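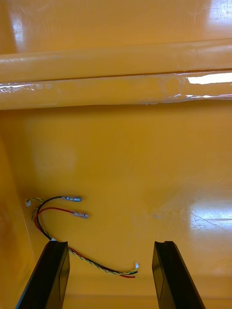

Home > Workshop > Storage > Parts bins

Clirndale Yellow Parts Bin

An open, shallow plastic bin for sorting cables, boards and other small parts at the bench. Glossy inside, raised rim. Sold singly or in packs of 2.
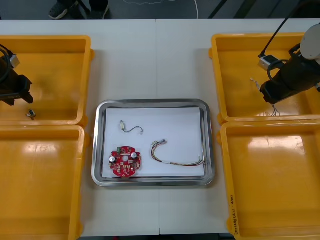

Four bins on a white work table, with a steel tray between them.

The outside takes black marker, so you can label each bin by hand. Wipe clean with a soft cloth. Expect light scratches with use. The steel tray is sold separately.

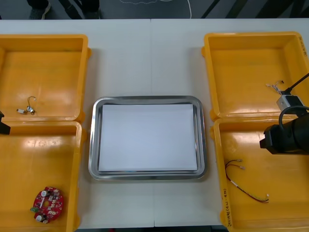
Orders over 50 bins ship on a pallet from Pultside. Allow 3 working days.
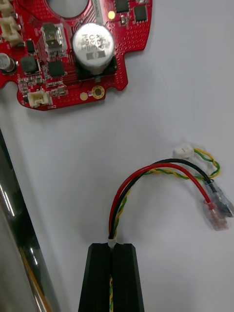

Red circuit board with its yellow LED lit.

Filed under: Bins & Trays, Electronics Bench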